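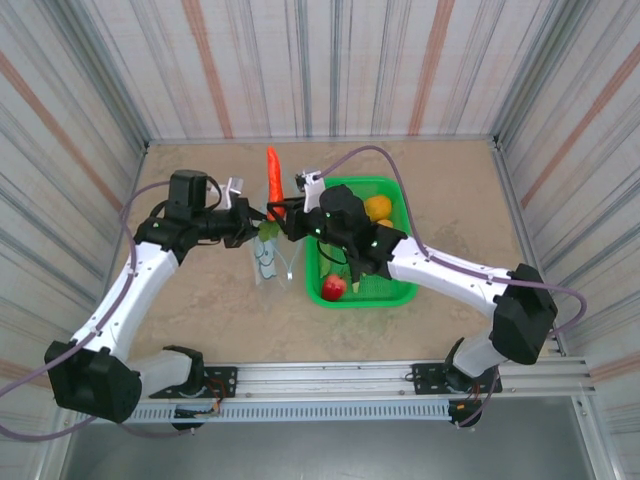
How much of our pot should go on the arms themselves? Less than I wanted, is what I decided over my second cup of tea, because everything that goes round the arms costs money too and it always gets left until the end.

So, February, and the budget form is open on the kitchen table again. We've got 3000 to last us until the summer, and I had happily spent all of it in my head by breakfast (on a second pair of arms, naturally, all shiny and new from Sedeo). Then I made myself write down the dull stuff. Spare gripper fingers. Cable ties, which we get through like biscuits. Bolts, connectors, a bit more rail. A proper box of wire in colours I can tell apart at the end of a long day! None of it is exciting and all of it adds up.

The quote from Ververidis came in at 503 for the spares kit, delivery included, and I did wince. Then I went through it line by line and it's fair enough. Proludo are cheaper on paper but they want you to buy the fingers in packs with the mounting plates, and I don't need more plates, I've got a drawer full of plates. I've written back to ask if they'll split a pack. They probably won't, but it costs nothing to ask.

The grocery job is what's really steering the list this time. Carrot, bag, green basket, apple and the rest of it, with both arms working together over the middle of the table. It looks like such a small job until you try to price it! A stiff box is easy to plan for, but a see-through bag that only stands partly open is a different matter, and I want at least 3 sorts of finger tip to try on it before I commit to a big order. I've put those near the top. Produce goes on the form too, under consumables, and I've asked for a bit extra there as the carrots with their leaves still on cost more than the plain ones.

Cameras I've gone back and forth on all day. I'd love better ones on the wrists, but every gram up there is a gram the arm has to carry about, and a new camera means a new mount and probably new cables, so one nice purchase turns into four. I've moved them to the autumn list. Sulked a bit, then had a sandwich.

Ploldale have offered us 2 of their old benches if we can fetch them, so that's a van for the morning and I must find out what vans cost now. Forgot to put that on the form. Also forgot the extension leads, again. Form goes in at four tomorrow, so I'll add both lines tonight after the washing up and then leave the thing alone.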